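Okelby Long Table, solid wood top

Item 823. Made to order in our workshop. Please allow 14 working days before shipping, and a little more in September, when many schools are ordering.

The Okelby is our table for long rooms. It was drawn by Guadalupe Robles, who wished for a table where a family can eat at one end while the homework stays open at the other. The first Okelby is still in her kitchen and has received many scratches, which she does not want us to sand away.

Size and weight
Length: 202 cm
Depth: 80 cm
Height: 74 cm
Weight with legs: 49 kg
Delivered in two boxes, the top and the legs separately.

The wood
The top is made of oak boards glued side by side. Each board has its own grain and color, so your table will be a bit different from the one of your neighbor. We do not choose only the boards without knots. Small knots are filled with a dark filler and made flat, and you can feel them only if you search with the finger. If you prefer a calmer surface, write it in the order comments and we will try to respect it.

The finish
You can choose between Deltitow hard oil and Pritura matte lacquer. The oil is warmer to touch and easy to repair at home – you sand the place lightly and apply a thin coat with a cotton cloth. The lacquer asks for less care, but a deep scratch must be repaired on the complete surface. Customers who have small children mostly take the lacquer. We ourselves like the oil more.

Assembly
Two persons are needed. Put the top upside down on a blanket, place the legs on the metal inserts and tighten the eight bolts by hand first, then with the key from the box. Do not use an electric screwdriver. After one month, please tighten again. 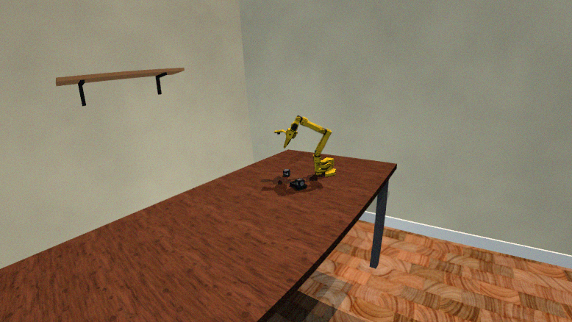 Long wooden table in a corner setting, computer rendering.

Placing in the room
Leave at least 70 cm behind the chairs on each side where people sit. The table should not stand directly beside a radiator, as dry heat can open the joints between the boards. A bench goes well under the long side. Our Xia bench is made from the same oak and can be ordered together with the table in the same finish.

Price
386 dollars for the top alone, in oil or lacquer. Legs are sold separately, in wood or black steel.

Questions about samples, other lengths or delivery to upper floors are answered by Priya Pennington in customer service, mornings until 12:30. Samples of both finishes are free, two pieces per household.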